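Packing snacks is a planning problem

Last updated: December

Ask Rehema Lema what the hard part is and she doesn't say grasping. She says "the time base" and goes back to her terminal. It is a quarter past nine on a Saturday, the kettle is on, and a log file from the night before has a hole in it that shouldn't be there.

Zernow is a small software shop. No robots of its own design, no hardware catalog. What it sells is Wodel, a planning stack that takes human demonstrations and turns them into motions an arm can carry out. Two customers so far, both in food packing, neither willing to be named. The pitch is short. Show the task by hand, get a policy, run it on whatever arm you already own.

Reality is longer. A demo goes in as video plus gripper width plus pose, and all three have to agree on when things happened. If the width signal lags the video by even a few frames, the policy learns to close early. Fingers shut on air, packet stays where it was. Lema has spent most of the fall on that one fault and has the whiteboard to prove it - arrows everywhere, one corner marked DO NOT ERASE.

"People see a missed grasp and want to tune the controller," she says. "I go look at the clock first."

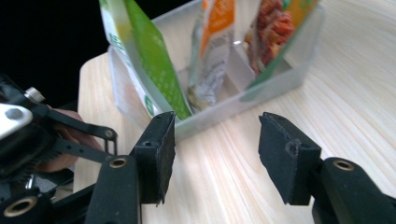
Snack packets are mean objects. They crinkle, they shine, they have no fixed shape, and the print on the front fools the perception side into finding edges where there aren't any. A photo of food on a bag looks a lot like food. Early versions of Wodel's segmenter would carve a packet into pieces along the artwork and hand the planner four tiny targets. The fix was ugly. Train on more bags, penalize splits, and let the planner refuse any target thinner than the fingers can hold.

Frosted plastic is worse. Depth sensors half see it. Walls come and go from one moment to the next, so the planner thinks it has a clear path, then doesn't, then does again. Wiesława Baran wrote the part that deals with this. She calls it the memory layer, and it is pretty much what it sounds like: once a wall has been seen, it stays in the map until there's good evidence against it. Stubborn on purpose. Her first version was too stubborn and kept ghost boxes around for the rest of the run, so the arm would swing politely around nothing.

Baran came from warehouse routing, where, she says, a wrong answer costs you a minute. Here it costs a bag of chips and somebody's good mood.

The current training set holds 1,107 demonstrations. Of those, 93 have been thrown out, mostly for tracking loss, a few for the clock problem, a couple becuase the person doing the demo stopped to answer the phone. Throwing them out used to be done by eye. Now a tool called Plenden does a first pass. It replays each demo against the map, flags jumps in pose, and lines up the width signal with the video. Lema still checks the flagged ones. She doesn't trust it with the borderline cases and says so, loudly, in the commit messages.

Plenden is the part outsiders ask about. Agyeman, a tooling company with its own labeling product, wanted to license it in the spring. Talks went nowhere. Baran thinks it should be open source. Lema thinks it should be finished first. They have had this argument often enough that it now takes under a minute.

What's next is dividers. A box with compartments means the planner has to choose a slot, come in steep, and not drag the neighbors out on the way up. Right now Wodel manages the first two. The third goes wrong when packets lean on each other, and the planner has no real idea of leaning. It models each item alone. Baran has a branch that treats touching items as one group untill the grasp is made, then splits them. Takes 3 times as long to plan. She thinks most of that is wasted collision checks and can be cached.

Back to the hole in the log. By ten Lema has it down to a buffer that fills when the disk is slow, drops its oldest entries, and tells no one. One line to make it complain, a longer job to make it stop. She writes the one line, starts a rerun, and finally makes the tea.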